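3.2 Survey of stored household textiles

Households in Nemstead and Nondport were asked how long they kept clothes and bedding they no longer used. Of the 101 forms sent out, 98 came back complete. Most people stored such items folded, often in the same room as things in daily use.

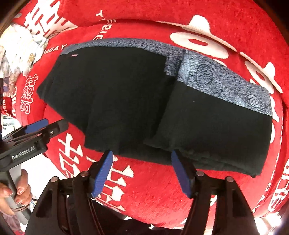
Figure 9. Folded dark garment with a patterned band, on a red blanket.

Bedding was kept longer than clothing in both towns -- blankets longest of all. Storage time was taken from the owner's own estimate and was not checked against receipts.

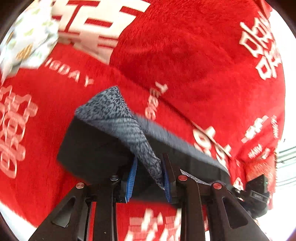

Answers given in months were changed to years before the two towns were compared. Forms returned after December were left out.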